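# Witham Linen Service Extends Towel Program to Community Kitchens

The Witham Linen Service will extend its shared kitchen towel program to 16 additional community kitchens beginning in August, the service announced this month. The expansion follows a trial at the Vadside sorting room, where checked cotton towels are checked, folded and bundled before they are returned to the kitchens that use them.
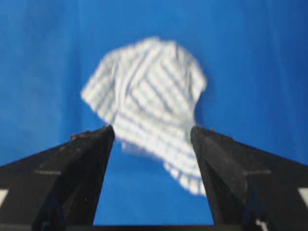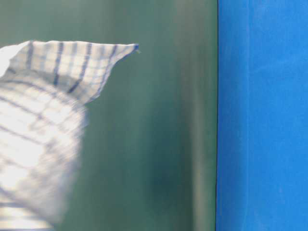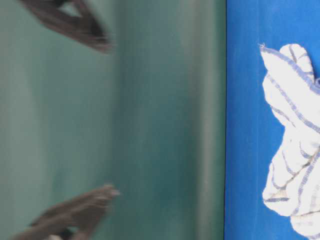 Under the program, participating kitchens no longer purchase or launder their own towels. Each kitchen receives a weekly bundle and returns the used towels in a cloth sack at the next delivery. The service washes, dries, inspects and folds every towel before it goes back into circulation. Kitchens are not assigned particular towels, and all stock is drawn from a common supply.

During the trial, the sorting room handled 2941 towels. Of these, 399 were withdrawn from kitchen use after inspection, most of them for worn hems, small tears or stains that remained after a second wash. Withdrawn towels were cut down and hemmed as cleaning cloths or passed to a local textile recycler.

"The inspection step has proved to be the most valuable part of the work," said Fiorella Pace, program director. "A towel with a loose hem can often be repaired in a few minutes. If it is washed five more times before anyone looks at it, it usually cannot be saved."

Ms. Pace added that the service had revised its folding standard as a result of the trial. Towels were previously folded in quarters and stacked by hand at the end of each shift. They are now folded in thirds along the length and once across, with the hem facing inward, and are bundled in sets as they leave the folding table. The new fold fits the shelving used in most of the participating kitchens and allows a bundle to be counted without being opened.

The supply of towels will be increased to meet the larger number of kitchens. New stock will be provided by Sustura, a weaving firm that also supplied towels for the trial. The order calls for prewashed cotton with a reinforced hem on all four sides and a hanging loop at one corner. Existing towels will remain in use until they no longer pass inspection.

Montserrat Robles, who manages the kitchen at the Tambunan Street Center, said the program had simplified the daily routine for her staff. The center prepares 75 lunches each weekday and formerly ran its own washing machine in a storage room behind the kitchen.

"We used to run out of dry towels before the lunch dishes were finished," Ms. Robles said. "The storage room is now used for dry goods, and the staff can give their full attention to the meal service."

Kitchens joining the program are asked to observe the following guidelines:

- Shake out each towel before placing it in the return sack.
- Keep towels used for spills of oil or bleach separate from the rest.
- Do not cut, mark or label towels.
- Report any shortage in a bundle before the next scheduled delivery.

Deliveries will be made between 7 a.m. and 10 a.m. Kitchens that cannot receive a bundle during those hours may collect it from the Vadside sorting room in the afternoon. Two spare bundles will be held there for urgent requests.

Training for kitchen staff will be led by Geum-ok Hwang, supervisor of the sorting room. Each session lasts one hour and covers the return procedure, basic stain treatment and the signs of wear that should be reported. At least one member of staff from each kitchen is expected to attend before the first delivery.

The participation fee will remain unchanged for kitchens already enrolled. New members may request a copy of the fee schedule and the delivery map from the Witham office.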